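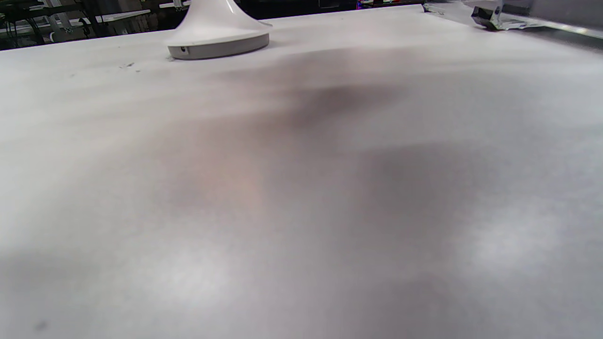 White work surface in Room 2206, with the gray base ring at the far side and shelving behind.

Search this site Enter keywords Go

Call for participants: table lamp placement and shadow study
Apr 25, 2025
By the Druradus Lighting Group, Trokthorpe

Druradus is recruiting 50 adults for a study of small table lamps and the shadows that fall across a desk during reading and handwriting. The study is part of the Espiritu project, which looks at lamp position, base shape and surface finish in home work areas. All sessions take place in Room 2206 of the Trokthorpe building.

Background

Most desk lighting guidance gives a single light level for the whole surface. In use, the level changes across the desk. The person sitting at it blocks part of the room light, and the lamp stem and foot block a little more. On a pale surface these differences are easy to see as soft gray patches with no clear edge. We want to know at what point people find such patches distracting, and whether they move the lamp, the paper or themselves in response.

What you will do

Each participant attends two sessions on separate days. In the first session you will sit at a white-covered table and complete short reading and copying tasks with the lamp at positions set by staff. After each task you will mark on a printed plan of the table where you see shadow and where you see glare, and rate both on a paper scale.

In the second session you will place the lamp yourself. You may move it anywhere on the tabletop and as often as you like. Staff will record the final position of the base and the direction in which the small round opening in it faces. You will then repeat the copying task and fill in a short form on why you chose that position.

Each session lasts 100 minutes, including breaks. There is no typing and no screen work.
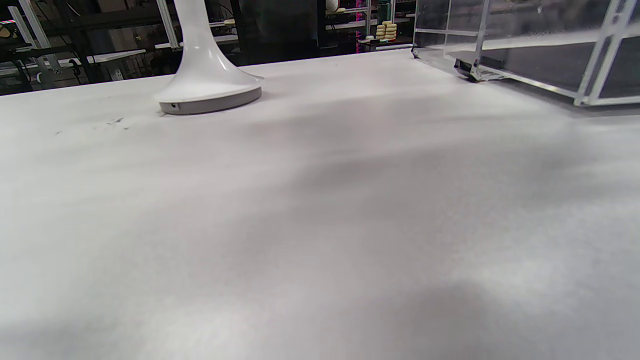 Lamp foot and lower stem on the white table covering. Clear box at right.

Equipment

The lamp has a glossy white stem that widens toward the table and ends in a flat, round gray base. Gloss matters to the study: the stem picks up highlights on one side and shading on the other, and we ask participants to rate these separately from shadows on the table. The covering is matte. It does not lie perfectly flat, and slight ripples should be left out of your shadow markings. The same goes for small marks on the surface.

A clear acrylic box stands at the right side of the table. Please do not lean on it or move it. Reflections in its panels may be reported under "other glare" on the form.

Who can take part

You must be 18 or older, able to read printed English at normal desk distance, and able to write by hand for several minutes at a time. Glasses and contact lenses are fine; bring the pair you normally use for reading. Left-handed people are especially encouraged to apply, as earlier Espiritu sessions had too few left-handed writers to compare the groups.

You cannot take part if you have had eye surgery in the past six months, if you have a known sensitivity to flickering light, or if you work for a lighting manufacturer. Tinted lenses may not be worn during the tasks.

Payment

Participants receive $100 after the second session. People who complete only the first session receive half that amount. Parking in the visitor lot is free; travel costs are not refunded.

Data

Forms and table plans are stored under a participant number. Your name and contact details are kept in a separate file and deleted when payment has cleared. You may withdraw at any time up to the end of your second session by telling the staff member present.

How to apply

Sign up through Skulto, the booking system linked from the Druradus participant page. Select "Espiritu, Room 2206" and choose two dates. State your writing hand and whether you wear glasses for reading. Confirmation is sent by email. Sessions run on weekdays through October, and booking closes when all places are filled.

Check in at the front desk before each session. Bring photo ID on the first visit.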